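Short thread on running a tuck table at a community choir, after four people asked me in one month.

We started in April with a kettle and a packet of biscuits. Now it pays for the hall heating. Prices are 100p for anything small and that's it. No change tin needed if everyone brings a pound.

Buy less than you think. Our first shop was crisps for 400 and we were eating them until the summer. I now check what's left after rehearsal and write the list that night.

Sandwiches go first, always. Put them out at the interval and not before, or the tenors will have had them.

Stepped clear racks are worth the money. People at the back of the queue can see what there is and they decide sooner – the interval is only 17 minutes.
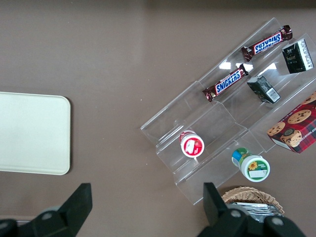
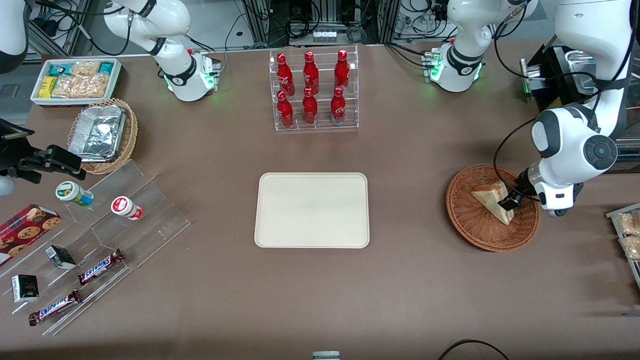 Sallum Community Choir – Refreshments Team

Keep cold drinks and hot drinks at opposite ends. Otherwise you get one queue and it goes out of the door.

Raíssa Bittencourt does the tea rota. If you can't do your turn, swap with someone first and then tell her.

Allergy labels: copy them from the packet, word for word. Yasaman Amini has the spare cards and a decent pen.

Someone asked about a card reader. We tried one and the signal in the hall is too poor – coins for now.

Next thread will be about sheet music storage.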